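Landlord wants the deposit inventory signed but half of it is wrong - what do I do?

Renting help > Moving in

Buppha Petchrat
asked October 21, 2026

Moved into a furnished place two weeks back, letting agent is Sorkik. They emailed me a move-in inventory to sign and its a mess. Says the oven is "clean, good order" - it isnt, there's burnt stuff all over the bottom. Says two bedroom lamps, I have one. Carpet in the hall has a big stain by the door, not mentioned at all. Agent says sign now and "we can sort it later". I've got 10 days from when they sent it, so not long left. Do I sign and complain after, or refuse? Don't want to start off on a bad foot but the deposit is a lot of money for me. Also is it ok that they made the list before the last tenant left?? The date on it is in September.

Wiroj Phromma

Dont sign it as is. Simple as that. "Later" means when you move out and by then it's your word against a signed paper.

What I did at my last place:

Printed the list, crossed out the wrong lines in pen, wrote what was true next to each one. Initialed every change. Then signed at the bottom with "signed subject to corrections on pages 1 to 4" and the date. Scanned it, emailed it back, kept the original. Agent grumbled a bit, then sent me a clean copy with my changes in. Took more than 14 emails but got there.

Pictures of everything. Oven with the door open, the stain with something next to it for size, inside the cupboards, the meter readings. Email them to the agent the same day so there's a date on them that isnt just from your phone. Don't text them, texts get lost when you change phones.

On the old date - ask for a new one. If it was made with the last tenant still in there it says nothing about what you walked into. Put that in writing too.

And read your lease for what happens if you miss the deadline. Mine said no reply counts as agreeing. So send somthing before it runs out even if it's not perfect.

Amnuay Hemmin

same thing happened to my sister with a different agent, she just signed it and got everything back no problem. depends on the landlord really

Vlastimil Kubíček

Agree with Wiroj mostly. Would add - check the furniture too, tables especially. That's where I lost money. Inventory said "table, brown, no marks" and I never looked properly. Had one scratch when I left and they wanted to charge me for a whole new top. No photos from move-in so I couldn't argue.

Wrote up the whole thing afterwards, how I disputed it and the letter I used. You can copy the wording. 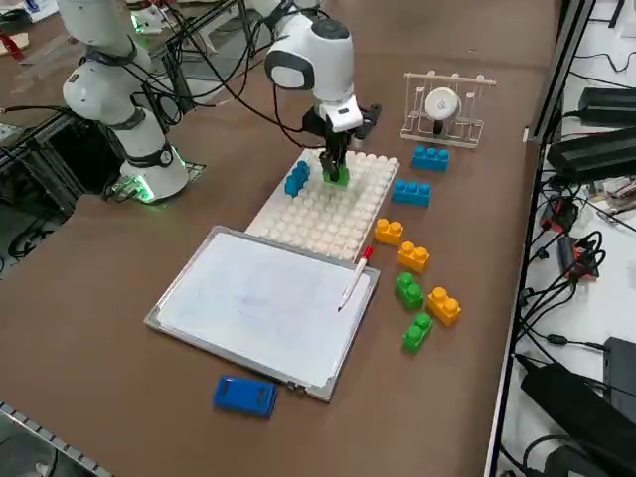

2 min read

Keep your tables photographed. Whole top in daylight, then each corner, then the underside and legs. Do it before you put anything on it. Then write one line per item: what it is, where it is, what's wrong with it. Short is fine. "Hall carpet, dark stain by front door, there on move-in."

The letter: "I do not agree with the following entries and have set out the correct condition below. Please confirm in writing that the inventory has been amended." Then your list. Then your name and the address of the flat. No need to be angry in it, mine was angry and it didnt help.

If they ignore you, send it again and mention the first one by date. Keep both. Whoever ends up looking at the dispute will want to see you raised it at the start.

Buppha Petchrat

Thank you both, doing the pen thing tonight. Found another one - says there's a kettle. No kettle.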